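Storing Loose Blocks and Offcuts in a Big Bin

A large open bin is the easiest place to keep building blocks, wood offcuts and other long pieces that won't stack neatly. A few habits make it work better.

Pick a bin with a flat floor. Ribs and raised corners catch the ends of long pieces and make them hard to lift out.

Gray is a good color for the inside. Red and green pieces show up well against it, and small dark screws are easier to spot.

Keep the pieces in one layer if you have the floor space. When they pile up, you end up digging for the one at the bottom – and that is how fingers get pinched.

Sort by length before color. In our shop in Munthorpe we cut most blocks to 300 mm and the short ones to 126 mm, and the short ones get their own box.

Empty the bin every June. Tip out the dust, wipe the floor with a damp cloth and a drop of dish soap, and let it dry with the lid off overnight.

Scratches on the floor of a plastic bin do no harm. Sand down any raised burrs with fine paper, then wipe again.

Painted blocks should cure for a full week before they go in. Fresh paint sticks to whatever it touches.
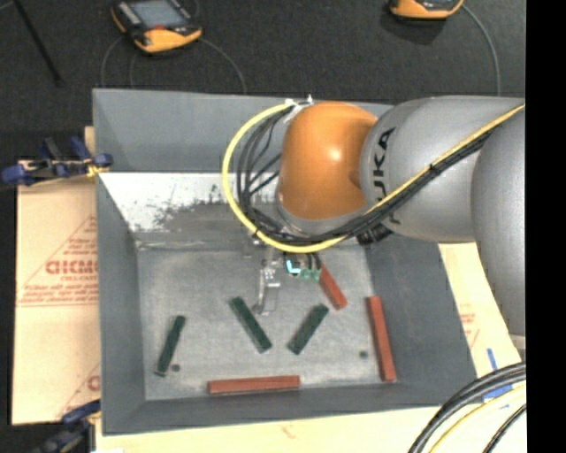 What should I do with painted blocks that have stuck together?

Put them in the freezer for an hour, then twist them apart by hand. Touch up any chips with a small brush.

Label the bin on the short side, where you can read it on a shelf.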